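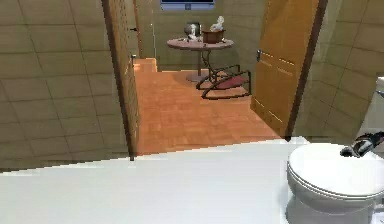 Toilet lid work in the simulated bathroom, gripper at the lid.

Category: Household Robotics > Test Packs & Rule Sets
Reading time: 3 minutes
Print this page | E-mail to a colleague

Oltberg Bathroom Rules Pack, edition 2

Hello! I'm Clem Tamihana and I look after the rules packs at Oltberg, so if you buy this one and something in it annoys you, I'm the person you'll be writing to (please do, I read all of it).

The Bathroom Rules Pack is a set of house rules for robots that work in washrooms, plus the simulated rooms to try them out in. You get 54 written rules, each with a pass mark and a short note on how to score it, and 417 room layouts to run them against. Some layouts are just a toilet and a tiled wall. Others open on to a furnished room, which I'm rather fond of, as plenty of arms behave beautifully until there's a doorway and a rocking chair to think about on the way out!

The part people ask me about most is the lid section. A toilet lid is a fiddly thing. It's smooth, it's rounded, it's hinged at one end and it has a habit of dropping. Our rules say:

- Touch the lid before you lift it, and stop if the force reading jumps.
- Never push down on a closed lid harder than the limit on your own risk sheet.
- Keep hold until the lid is fully up or fully down. No letting go halfway.
- If a person comes through the door, stop moving and wait for a fresh start command.
- Anything that has touched the toilet stays away from taps, towels and door handles until it's been cleaned or swapped.

That last one caused more arguments than everything else put together. Rasa Rätsep, who wrote the hygiene section, wanted a full tool change every time. I thought that would drive small teams up the wall. We settled on clean or swap, with a line in the log saying which, and I've come round to thinking she was mostly right anyway.

Doors get their own section too. The robot should know whether a door is open, shut or somewhere between before it sets off, and it mustn't use a door as something to lean on. Handles are scored separately from the door itself, so you can pass one and fail the other. Lukley did exactly that on their first go and were very good-humoured about it.

A word on what a pass means. It means your robot kept to the rules in our simulated rooms. It isn't a safety certificate and it doesn't replace a risk assessment for the real room, with its real wet floor. Please don't put it on a brochure as though it did. Kozłowski, who resell the pack, will tell you the same.

What comes with it: the rule book (printed and as a file), the room layouts, blank log sheets and a year of updates. The next update is due in August and adds shower screens, which I've been putting off for ages.

What you'll need: your own arm model and a simulator that reads our room files. If you've already got our Plukbridge loader, you're sorted, just point it at the new folder.

Price: £2,445 for one site. Extra sites are cheaper, so ask me for a quote before you order two of them separately.

Edition 1 owners can swap for the cost of postage. Send back the old rule book with your order number tucked inside the cover.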